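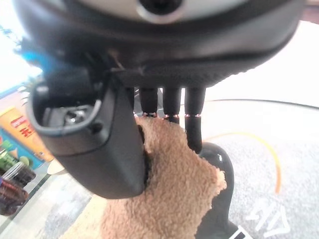
# Chapter 7: Gripping Soft Materials

Rigid parts are forgiving. A block or a bottle keeps its shape when a hand closes on it, and the builder can plan each contact point in advance. Cloth bends, bunches, and slides, and a grip that worked once may not work again on the same piece.

This chapter continues the hand assembled in Chapter 6, in which a thumb works against three fingers. Readers building at home may use the Stondby control board. Those in a shared workshop should confirm that the bench supply has been set as described in Section 6.4.

Plush fabric is used for the first exercises. Its deep nap holds well between the fingertips but hides the true thickness of the cloth, so closing distance must be found by trial. The Trostgate workshop logged 518 grips in preparing this material, and its records are reprinted in Appendix C.

By the end of the chapter, the reader should be able to:

- set a closing limit for the thumb
- adjust the three fingers separately
- keep a grip log in the Clarell format

## 7.1 Before Power Is Applied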